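Maple board from strips, oil or wax?

flostorer_2
Posted Jun 24, 2005
Hello all. In May I glued a board from maple strips and now I must choose the finish. I sanded by hand to 300 and the surface feels good to me. The grain is quiet, a little wavy, with some knots and darker streaks which I want to keep.
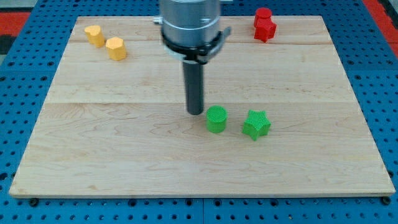
My plan is two coats of Pravon oil, then wax from Onano. It will be for bread, maybe cheese. My worry is the seams – will the oil go into the glue line and make it dark?

kocsis
If the joint is tight, you will see nothing. But 300 is too fine for oil in my opinion. The wood closes and the oil stays on top. I stop at 180.

flostorer_2
Thank you. I read the opposite in another thread, that maple needs to be very smooth.

onano972
I don't agree with kocsis. I go finer than that on maple and the oil goes in, only slower. Leave it 30 minutes and wipe well. Do the end grain first, it drinks more.

kocsis
Slower, yes, and people lose patience and leave it sticky. But ok, we do it differently.

onano972
Also oil both faces the same day. I did only the top once and the board made a bow.

flostorer_2
Both faces, understood. I will try first on an offcut, one half at 180 and the other half at 300, and write again when it is dry.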